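[zorncombe-users] Re: Arm moves on its own after soft reset
Date: Sep 26, 2023
From: sim maintenance, Escobedo site

I said I would write up what we know about the soft reset fault. It is longer than I wanted, but people have asked for the details and some of you are running the same controller build on real arms.

Short version: if you use soft reset with a motion still queued, the arm can start moving again before anybody sends it a command. Do not use soft reset on hardware until you have the patch or have turned the queue off. Hard reset is fine as far as we can tell.

We found it in simulation. The job was the ordinary pick test with the Skarnelik gripper model, started from the home pose and reset between runs. In the bad runs the wrist rotated well past the table and stopped facing out into the void, and the wrist view had nothing in it but the gripper and the background color. The controller reported "idle, home" the whole time. That is the part that worries me most, because an operator looking only at the status line would think it was safe to walk in.

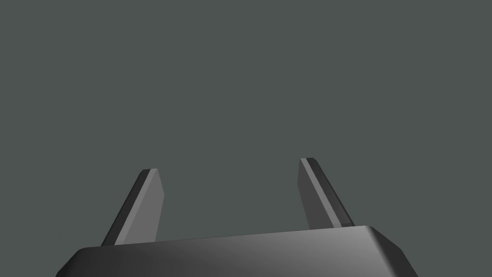 Tomstead wrote:

We have seen something like this on the real cell, once. The arm had been reset after a light curtain trip. Status said idle. Two of us were outside the fence and the gate was still shut, and the arm went up and around to the left at what looked like normal program speed. It hit the soft joint limit and stopped. No one was hurt and nothing was damaged apart from a hose bracket.

We put it down to a bad pendant and swapped the pendant. It has not happened since, but we have also not used soft reset since, so that proves nothing. Is this the same fault? And does the speed cap apply to the leftover motion? Ours did not look capped.

(end of quoted message)

Yes, I think it is the same fault, and no, the speed cap does not apply. I checked both in the simulator yesterday.

What happens is this. Soft reset clears the fault flags and sets the status to idle. It is also supposed to flush the motion queue. The flush is handed to a separate thread, and the reset returns without waiting for it. On our machine the flush can take up to 342 ms. If the servo loop comes back on inside that window, it picks up the next queued target and goes there. The cap is applied when a motion is added to the queue. Anything already in there keeps the speed it was given, and reset puts the cap back on too late to matter.

The target it picks up is also wrong. It was stored relative to the old pose, and after reset it gets read relative to home. So the arm does not go where the program meant it to go. It goes somewhere else, and where that is depends on how far into the program you were. In our case it turned the wrist away from the bench. At Tomstead it sounds like the base joint took most of it.

To get a rate, we ran 329 resets with a motion queued and the servo loop set to come on right away. We got 3 bad ones. With a fixed delay of one second before servo on, we got none in the same number of resets. I would not rely on the delay. It only makes the window hard to hit, and a loaded machine could stretch the flush past it.
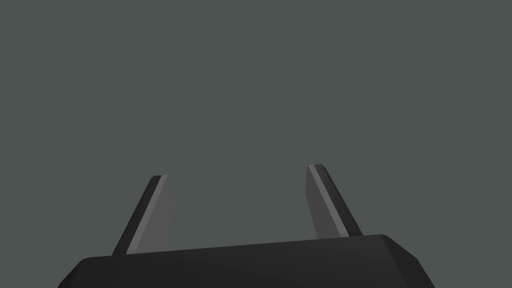 With the queue turned off (motion_queue = 0 in the cell file) we could not get it to happen at all. You lose blending between moves, so paths get jerky at the corners and cycle time goes up. For us that was acceptable. If it is not acceptable for you, use hard reset and live with the homing move.

Please also check your scripts. The recovery script that ships with Zorncombe calls soft reset on line 185, inside the retry loop, and it turns servo back on straight after. If you copied that script, you copied the problem. Ours had been copied into four different cells with small changes, and searching for the function name missed one of them where it had been wrapped.

There is a second problem that came out while we were looking at the first one, and I am less sure about it. Gripper state does not survive the reset correctly either.
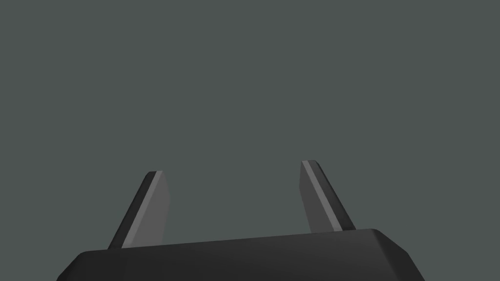

The gripper driver keeps its own copy of the last grip result, and soft reset does not touch it. If the last run ended with a part in hand, the driver goes on reporting HELD until the next close command. In the bad runs the fingers were apart with nothing between them and the log still said HELD. A program that checks for a part before moving would go ahead as if it had one. The reverse case should be possible too, a part in hand and a report of EMPTY, but we have not tried to produce it. On hardware I would treat that one as a dropped part risk until someone has.

For now we clear it by sending an open and then a close at low force before the first move. Do not do that over anything you care about.

Where things stand:

The queue fault is confirmed and reported. The patch makes reset wait for the flush and refuses servo on until the queue reads zero. We are running it in simulation only. It goes on the Escobedo cell in November if the simulation runs stay clean.

The HELD report is open. I need logs from anyone with a Skarnelik gripper on a real arm, with driver logging set to full. Just the minute before and after the reset is enough.

The status line still says "idle, home" without checking joint positions. I have asked for that to be changed separately. Until it is, please do not treat it as permission to enter the cell. Lock out as usual, every time, including for a quick reset.

Tomstead, if you still have the controller log from the light curtain trip, please send it to the list or to me directly. The queue length at reset is written there under "mq_len". Anything above zero would settle it.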